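The Long Wait for a Robot That Tidies Up

By Jocelyn Rivera
Sep 2, 2021

My mother kept a dresser in the front hall that collected everything the family put down on its way through the house. Keys, gloves, church bulletins, a dog leash, somebody's retainer. Every Saturday morning she stood in front of it with a dust rag over her shoulder and put each thing back where it belonged, and every Saturday she said that one of these days they would invent a machine for this and she would be first in line at the store.

She is 80 now and still dusts her own dresser. So when I set out this summer to learn whether machines can do household chores yet, I had her question in my pocket, and I put it to everyone who would sit still long enough.

Takumi Okabe laughed when he heard it. He runs the home group at Prorton, a small company that writes the software that tells robot arms what to do, and he has a mother too. "She asks me at New Year's," he told me. "She asks when it can fold. I tell her, first let me pick up one thing from the table and not knock over the other thing."

That is a fair summary of how his days go. Most of what Prorton's arms learn, they learn inside a computer, in rooms that were drawn up and furnished for the purpose, where a practice run costs nothing and a broken lamp goes back together with a keystroke. I spent a long afternoon beside Okabe's desk watching these rooms go by, and I was surprised by how homey they were. I had expected gray boxes on a gray floor. There were pleated lampshades and drawer handles and wood grain, and I caught myself deciding which of the dressers I would have liked to own.

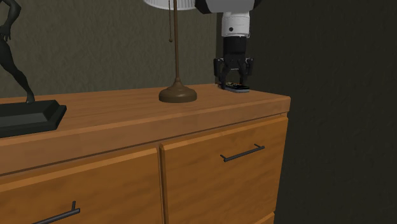
A simulated dresser top, with a two-finger gripper positioned over a small flat object near the back corner.

The flat things are the hard ones, as it happens. Give a gripper a coffee mug and it has sides to squeeze and a handle besides. A phone or a comb or a thin paperback lies right down against the wood, and the fingers have to come in low enough to get hold of it without jamming their tips into the furniture. You and I do it with a fingernail, or we slide the thing to the edge and let it tip into our palm, and we've been doing it so long that we couldn't explain it to a child. Put the object near a wall and there's less room to come at it. Put a lamp nearby and the arm has to mind its elbow as well as its hand.

Yae Ichikawa builds the practice rooms, and she came to the work by way of stage sets, which I think shows. She told me her early rooms were too neat. The arms did beautifully in them and then went to pieces in a real bedroom, where there was a statue somebody's aunt had brought home from a trip, and a lamp with a pull chain, and no two surfaces the same color. "I had to learn to decorate like a person who lives there," she said. Now she goes to estate sales on weekends and takes notes on what people keep on their furniture. She bought a very ugly clock at one of them and seemed pleased that I asked about it.

A practice room only gets you so far, of course. Across town, at a company called Fevon, Noboru Imai has a real apartment set up on the ground floor, with a real couch and a kitchen drawer that sticks. He was good enough to let me make a mess of it. I left a sock on the rug, a spoon on the arm of the couch and my own reading glasses on the nightstand, folded, and then I sat in the kitchen with a cup of tea while the robot went to work.

It found the sock and carried it to the basket, and I will admit I clapped. The spoon took 10 minutes, much of it spent with the arm hanging in the air as if it had forgotten what it came in for (I know the feeling). It reached for my glasses 2 times and gave up both times, and Imai walked over and handed them to me himself. He wasn't embarrassed in the least. A year earlier, he said, it would never have gotten to the spoon.

I heard a more cheerful story on the shop floor. Shota Amano looks after the packing line at Gritau, which makes cabinet hardware - hinges, knobs, drawer pulls - and he has had arms working beside his people for a good while now. The work suits them. The same box comes down the same belt, the light never changes, and no one leaves a coat on anything. Amano has over 50 kinds of drawer pull going through that line, and the arms handle all but the smallest, which still get packed by hand at a long table by the window. He likes the arms well enough. He also pointed out that when the line changes over to a new product, it's people who do the changing, and that sweeping up at the end of the shift is still done with a broom.

I asked him whether he'd have one at home. He thought it over for longer than I expected. "For the dishes, yes," he said. "For my daughter's room, I would feel sorry for it."

So where does that leave the rest of us, with our hallways and nightstands? You can already buy a little round vacuum that will do your floors while you're out, and plenty of people are fond of theirs. For picking up and putting away, none of the people I spoke with would give me a date, though I did try. Okabe hopes to have an arm clearing a real dresser in a real house by a year from November, with one of his engineers standing by. Imai thinks that's optimistic and told me so, very kindly, and then asked me not to tell Okabe, and then said I could.

I called my mother when I got home and told her about the sock. She wanted to know what it did with the other one. I said there had only been the one sock, I'd only put out the one, and she said that in her experience a person always ought to check under the couch.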